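On Thu 29 August, Khadija El Khatib wrote:

> Does anyone know if the Saliba choir still takes altos who can't read music? I'd love to come in October but I'm nervous.

Dear Khadija, and hello to everyone else,

Please come! I sang for 9 years before I could tell a sharp from a flat, and the altos are a kind bunch — we lean on each other.
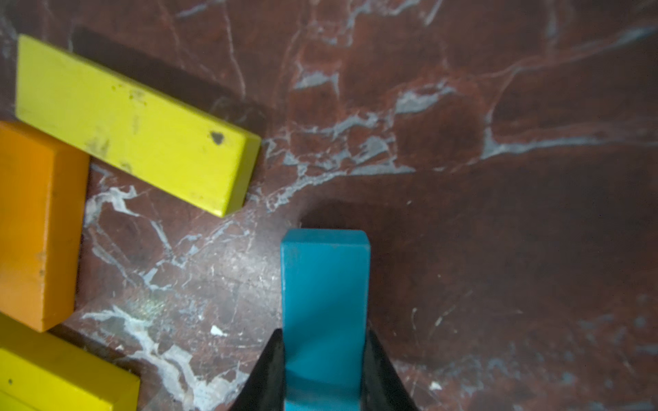 Rehearsals run two hours with a tea break in the middle, and the folder costs $10, which you get back when you return it. If you'd like a head start, the Kivden carols are mostly the same every year, and I can hum your line into a recording for you. 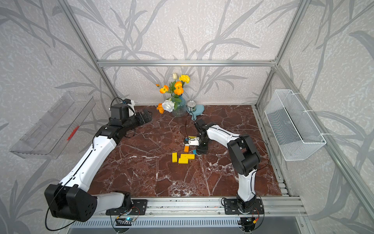 Parking is easier behind the bakery than out front. The 110 bus stops there too, if you'd sooner not drive. Write me any time, and bring a pencil and a sweater — the hall is drafty by the door.

Warmly,
Bettina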